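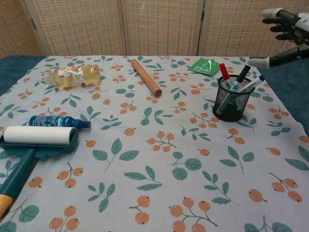
케켈리 바와의 의견으로는 '하느님이 나를 벌하신다고 느낀다' 문항을 그대로 두면 안 된다고 한다. 종교가 없는 환자는 이 문장에서 멈추고, 종교가 있는 환자는 면접자 얼굴부터 살핀다는 것이다. 빼자는 말은 아니고 앞에 거름 문항을 하나 두자는 제안이다. 오전 회의 전에 메모로 받았고 일단 그대로 옮겨 둔다.

9월, 목요일. 영적 고통 선별지 한국어판, 인지면접 2차 정리.

현재 판본은 Feltier 초안에서 세 번째로 고친 것. 전체 39문항, 자기기입식, 5점 척도(0~4). 대상은 입원 또는 외래로 장기 재활 중인 성인. 선별지의 목적은 원목실 의뢰가 필요한 사람을 놓치지 않는 것이며, 신앙의 깊이를 재는 도구가 아니다. 표지 안내문에도 이 취지를 넣었는데 면접 기록을 보면 안내문을 읽는 사람이 거의 없다. 안내문 첫 줄로 끌어올릴 것.

자료 상태
예비 응답지 103부 입력 완료. 이중 입력 대조는 마리솔 카스타뇨가 했다. 불일치는 대부분 척도 사이 빈칸에 표시한 경우에서 나왔다. 처리 규칙은 지난번과 같음. 두 칸 사이에 걸친 표시는 결측으로 두고, 임의로 가까운 쪽에 붙이지 않는다. 면접 녹음은 합계 714분, 전사는 끝났으나 화자 구분이 덜 된 파일이 남아 있다. 보호자가 동석한 면접에서 환자 발화와 보호자 발화가 섞여 있어 인용 전에 원본 확인 필요.

문항별 메모

4번. '나의 고난에 의미가 있다.'
'의미'를 '이유'로 읽는 응답자가 많다. 이유로 읽으면 병의 원인(혈압, 담배, 과로)을 말하기 시작한다. 원문 취지와 다르다. 대안 세 가지를 놓고 봤다. (가) '이 일을 겪으며 소중한 것을 알게 되었다', (나) '이 일이 내 삶에서 뜻이 있다고 느낀다', (다) 현행 유지. (가)는 긍정 답을 유도한다. (나)로 잠정 결정. 안셀모 니나는 (나)의 '뜻'이 '하느님의 뜻'으로 읽힐 수 있다고 적어 두었다. 개신교 응답자에서 그럴 가능성이 있음. 3차 면접에서 탐색 질문으로 확인.

7번. '하느님이 나를 벌하신다고 느낀다.'
맨 위의 의견 참조. 거름 문항 초안: '신이나 초월적인 존재를 믿으십니까.' 답은 예, 아니요, 잘 모르겠다. '아니요'면 7번과 관련 문항을 건너뛴다. 걱정되는 점은 건너뛴 사람의 총점 처리. 합산 대신 응답한 문항의 평균을 쓰면 되지만 병동에서 손으로 계산하기 어렵다. '잘 모르겠다'를 어느 쪽으로 보낼지도 미정. 나는 건너뛰지 않는 쪽이 낫다고 본다. 면접에서 가장 길게 이야기한 사람들이 이쪽에 있었다.
호칭 문제도 있다. 하느님/하나님 표기에 따라 설문지를 만든 쪽의 교파를 짐작한다. 렌니 미에티넨은 '신'으로 통일하자고 한다. 중립적이기는 한데, 기도하는 사람이 실제로 쓰는 말이 아니어서 어색하다는 반응이 전사본에 남아 있다. 병기안은 문장이 길어져서 탈락.

12번. '예전처럼 기도할 수 없다.'
이중 해석. 믿음이 흔들려서 못 하는 것과, 말이 안 나오거나 무릎을 꿇을 수 없어서 못 하는 것. 뇌졸중 뒤 실어증이 남은 응답자는 거의 후자로 답했다. 지금 문장으로는 두 집단이 같은 점수를 받는다. 분리할 것.
12-1 기도하고 싶은 마음이 들지 않는다.
12-2 몸이나 말이 불편해서 기도하기 어렵다.
12-2는 고통 점수에 넣지 않고 의뢰 메모용으로만 쓴다. 원목실에서는 오히려 이 정보가 필요하다고 한다(짧은 기도문 카드, 함께 읽기 등 준비가 달라짐).

21번. '교회(성당, 절) 사람들에게 버림받았다고 느낀다.'
'버림받았다'가 강하다. 표시는 0인데 구두로는 연락이 끊겼다고 말한 사례가 있음. '멀어졌다고 느낀다'로 완화하면 민감도가 오를 듯하나 특이도는 떨어질 것이다. 두 문장을 반씩 나누어 돌려 볼지 오스피나와 상의.

채점
의뢰 기준은 단일 문항 기준으로 한다. 핵심 문항 중 하나라도 2점 이상이면 원목실에 알린다. 총점 절단값은 이번 자료로 정하지 않는다. 표본이 한쪽으로 치우쳐 있다. Istmont 병동은 종교 재단 소속이라 신자 비율이 높고 Villanueva 외래는 그렇지 않은데, 두 곳의 응답을 합쳐서 분포를 그리면 봉우리가 두 개 생긴다. 합친 그림은 보고서에 쓰지 말 것. 기관별로 따로.

역채점 문항에서 오류 하나 발견. 30번('감사할 일이 있다')이 입력 양식에서 정방향으로 들어가 있었다. Skitton에 올린 중간 표는 이 오류가 있는 판이므로 내렸다. 수정 전 파일은 지우지 않고 이름 끝에 '구판'을 붙여 보관. 30번은 핵심 문항이 아니어서 의뢰 판정에는 영향 없음. 확인했음.

절차상 주의
면접 도중 우는 응답자가 있으면 녹음을 멈추고 계속할지 묻는다. 멈춘 시각만 기록하고 사유는 적지 않는다. 면접자가 위로하려고 자기 신앙 이야기를 한 사례가 전사본에서 나왔다. 그 뒤의 답은 분석에서 제외했다. 교육 자료에 해당 항목 추가. 기도를 부탁받았을 때는 면접을 마친 뒤 원목실로 연결하고, 연결 여부를 응답지에 표시하지 않는다. 응답지와 의뢰 기록은 따로 보관한다.

글자 크기는 지금보다 키운다. 왼쪽 시야가 좁은 응답자가 왼쪽 끝의 0점 칸을 빠뜨리는 경향이 보인다. 척도를 세로로 배열한 판을 하나 만들어 비교할 것. 쪽수가 늘어나는 것은 감수.

남은 일
4번, 7번, 12번 수정 문안 역번역 (니나)
화자 구분 마무리 (카스타뇨, 나)
세로 척도판 조판 (미에티넨)
거름 문항 위치: 7번 바로 앞인지 맨 앞인지. 맨 앞이면 종교 조사로 보일 수 있음. 바와와 다시 이야기할 것.
21번 두 판 배부 여부, 오스피나 답 대기 중.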